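Tosley Round Side Table, White / Gold Wire Base

Item 371-W
In stock at the Dmytriv showroom, ships flat

The Tosley is a low round table with a white top and thin gold wire legs. The maker calls it "a centerpiece for any lifestyle." It's a side table. It holds a laptop and a coffee, and we wouldn't ask much more of it.

Weight limit on the spec sheet is 132 lb. We have not tried that and don't plan to. Our own advice is to stop at 35 lb, and don't sit on it. Assembly is listed as 11 minutes. Ours took closer to half an hour — the leg bolts are short and the wrench in the box is soft, so use your own.

The "scratch-proof" claim comes from Kekanier, who make the finish. Keys will mark it. Returns are accepted in February like any other month, whatever the old catalog said.

Matching chair: the Tamimis, gold wire, with a black-and-white patterned seat. Sold separately. The pattern hides crumbs better than the white top does.

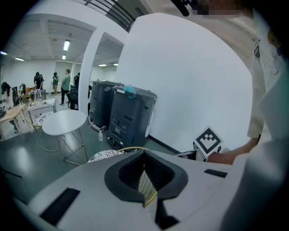
Page last changed: 9/21/26

Table and chair on a green floor, in the left middle ground. The light wooden table with metal legs farther left and the white cabinet with the dotted front are not part of this listing. Gold tone varies by batch, so order the table and chair together if you care about a match.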